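Sorkcombe Shared Workshop: bench check, two-arm rig (Nagano build)
Sheet 1231, April. Checked before the evening slot, power off for items 1 to 5.
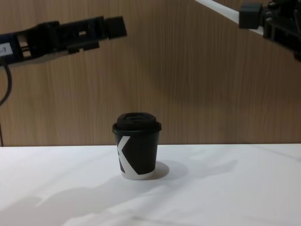
Both arms over the bench, lidded cup left of centre.

Marks: OK / FIX / NOT SHOWN. "It was fine last time" goes down as NOT SHOWN.

1. Bench fixings. OK
Pulled hard on both mounts and neither shifted. The build notes say they are "rock solid". I'd still like to see them after a month of use.

2. Table covering. FIX
White covering is creased, worst towards the front. Pull it tight and clip it down. I was told the creases make no difference to the arms. They make a difference to a cup stood on one of them.

3. Left arm, cable. FIX
The black cable loops out under the housing and hangs down by the wall to table height. Plenty of slack, which is better than too little, but nothing holds the loop. Add 2 ties and leave enough for full reach. Move the arm by hand through its whole travel afterwards and watch the cable, not the gripper.

4. Left arm, open slots in housing. NOT SHOWN
Finger trap? The builders say no. Nobody could show me the arm at full bend with a gauge in the slot, so it stays open.

5. Right arm, gripper screws. OK
All the heads I could get a driver on were tight. No paint marks across them, so the next person will have to start from scratch. Please mark them.

6. Stop button. OK, with a grumble
Cut power to both arms on each press. It's within reach of the stool but not of anyone standing at the far end. "We always sit down" is not a safety measure.

7. Arms dropping on power loss. FIX
Both sag when the power goes. The Aker controller page in the build folder talks about a soft stop, and I saw nothing soft. Keep hands out from underneath and write that on the bench card.

8. Gripper force limit. NOT SHOWN
Set to 92 in the Nuvico software. 92 what? The settings page gives no unit. Needs a proper squeeze test with a scale.

9. Cup trial. NOT SHOWN
Cold water only, up to half full, lid on. I don't accept an empty cup as proof of anything. Keep the power supply off the bench while there's liquid about.

10. Shared working space. FIX
Both grippers can reach the middle. The only thing keeping them apart is a line in the script, number 3805, and anyone can edit it. Lock the file or fit hard stops.

Result: slow speed only, one arm powered at a time, somebody at the button. Items 2, 3, 7 and 10 to be put right before both arms run together. Items 4, 8 and 9 need showing to me in person, and a video won't do.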